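Hazel Bellamy
Thursday

Spent the evening going through the kids' block bin. Decided to sort everything on the maple board this time instead of the rug, and it's a lot easier on the knees.

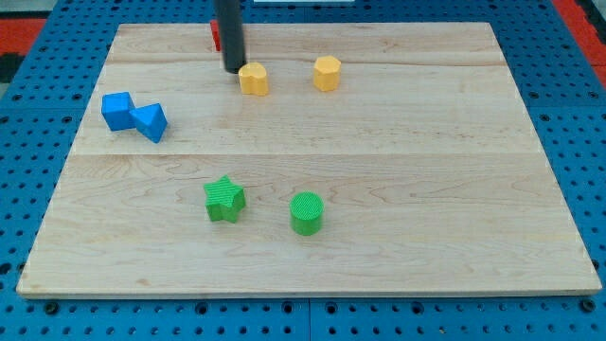
The bin came from my neighbor Delphine when her youngest started school. No lid, no original box, four different sets mixed together as far as I can tell.

2/ My rule for sorting is color first, then shape. I tried it the other way last time and kept losing track of which stars went with which set.

3/ Yellow and blue are the ones my son asks for. The greens mostly live under the couch - I pulled out eight of them this morning with a yardstick.

4/ For cleaning I use warm water with a little dish soap, wipe each piece, and let them sit on a towel overnight. I don't soak anything. Soaked a few once and the edges went fuzzy.

5/ Anything chipped goes in a coffee can in the garage. Meirion says he'll sand them down. He has been saying that since September.

6/ Somebody asked about the board. It's an old Rernside pastry board, a little scratched on the back. Wipes clean, and light enough that the small pieces show up on it.

7/ Still to do: find a bin with a lid, and label it. If you have one you like that fits under a twin bed, let me know the size.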